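Venue Walkthrough Checklist — Weddings and Receptions
Plarkard Hall, Ornthorpe
Inspection date: Jan 30, 2021
Inspected by: Hideaki Hoshino
Accompanied by: Yavuz Yaman (hall manager)
Next booking: Ishida/Uvier wedding, April

Marks used: OK, FIX (before the next booking), WATCH (look again next visit)

1. Entrance and parking

Front steps and handrail — OK
Handrail bolts tightened since the last visit. No movement when leaned on.

Ramp at side door — FIX
The grip strip has lifted at the bottom end and can catch a heel or the hem of a long dress. Yavuz will glue it down and put a metal edge over it.

Parking lot lights — WATCH
All working, but the one nearest the road takes a long time to come on. Guests leaving early would walk under it in the dark.

2. Exits

Main doors open outward and unlock from inside — OK

Rear exit clear — FIX
Stacked chairs were narrowing the hallway to the rear exit. Moved while we were there. The florist and the band both use this hallway to load in, so it needs to be checked again one hour before guests arrive.

Exit signs lit — OK
Battery backup tested on each one.

Posted capacity — OK
Sign by the coat room reads 408. The couple's guest list is far below that, but the sign has to stay visible. Do not hang the seating chart over it.

3. Tables, linens and drinks

Table legs locked — OK
Folding tables checked by pushing down on each corner.

Cloth length — FIX
The long cloths for the head table reach the floor at the front and will be stepped on. Yoshinori Takeda (linens) has shorter ones and will swap them.

Cups and spills — WATCH
Light paper cups tip easily on a slick cloth. Use heavier glasses for the toast and keep paper cups for the coffee station. Put a towel bin at each end of the room. 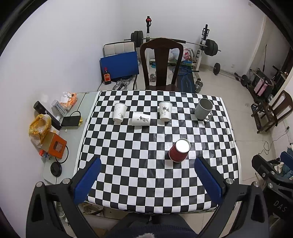 4. Candles and open flame

Candles in glass holders, flame below the rim — OK
Sample centerpiece seen and lit for the length of the visit. Holder stayed cool enough to pick up.

Distance from greenery — FIX
The sample had eucalyptus resting against the glass. The florist has been told to leave a hand's width on all sides.

Sparkler exit — FIX
Allowed on the front walk only, not under the porch roof. Needs 4 metal buckets of sand, two on each side of the walk. The hall has two. Haruto Higuchi is bringing the rest and will be in charge of lighting and collecting.

Fire extinguishers — OK
6 on site, all in date. The one in the kitchen was behind a trash can, now moved to its hook.

5. Power, sound and lighting

Outlets behind the stage — OK

Cables across walkways — FIX
The band's plan has a cable crossing between the stage and the dance floor. Run it along the wall or cover it with a rubber ramp. Tape alone came up at the last reception.

String lights — WATCH
Hooks are sound. One strand flickers when the kitchen fan starts. Try it on the other circuit.

6. Photography and video

Light stands weighted — FIX
Tatsuya Katayama will use two stands during the reception. Each needs a sandbag and should stand against the wall, away from the bar line.

Balcony shots — OK
One person at a time, camera on a strap, no bags on the rail. Rail height measured and fine.

Comments

The hall is in good shape overall. The side ramp and the hallway are the two I care about most. Deposit of 2,001 dollars stays with the hall until the candle and sparkler items are signed off — Yavuz has the form.

Second walkthrough to be set for the week of the wedding. Please have the shorter cloths there so we can try them on the tables.

Signed: H. Hoshino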